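Can a machine do the housework yet?
Home Automation > General chat > 16 replies

Horkance
Started this in April on the old board and it got lost in the move, so here goes again! I've been playing with a simulated gripper in the evenings and I'm more hopeful than I've ever been. Tidying shelves, straightening pictures, putting the post in a tray – it all feels close. Who else thinks we'll have something useful in the kitchen within a few years?

Listach
Depends what you call useful. My robot vacuum cost £249 and it's brilliant, right up until it meets a sock. Anything with fingers is a different job altogether.

Horkance
Fair, but fingers are the exciting part! Mine is a plain two-finger one, flat pale faces on the inside, black everywhere else. It lives in a made-up room with a mountain view on the wall, and I try it on a new chore whenever I've got an hour free. Still from tonight, gripper open and ready to go:
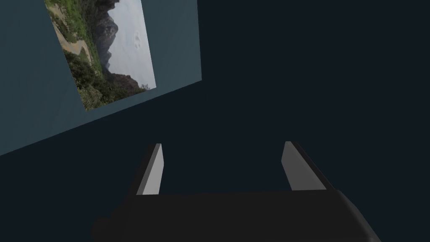 Dimas Wijaya: I'd love to agree, but a simulator forgives too much. Cloth is the real test. I ran 760 towel folds on screen last winter and was thrilled with them, then tried the same thing on our bench at Nugroho and the first towel ended up on the floor. So did the second.

Horkance
Ouch. Did you change the grip at all, or just the towel?

Dimas Wijaya
Both. Softer pads helped a lot. It can do a flannel now, in around two minutes, and I cheer every single time.

Struan Lindsay
Two minutes for a flannel and you're cheering? I can do the whole basket while the kettle boils. On the shop floor it's another story, mind. We've had an arm loading trays at Zitari for ages and I wouldn't go back. Same part, same place, all day long – that's where they shine. A kitchen moves about too much.

Listach
With Struan on this one. My kitchen isn't in the same state two mornings running.

Horkance
But that's just what makes it such a good problem! I'm going to try cutlery next, forks first. Dimas, could you post which pads you used?

Dimas Wijaya
Will do, they're in a drawer at work. Start with spoons though, forks catch on everything.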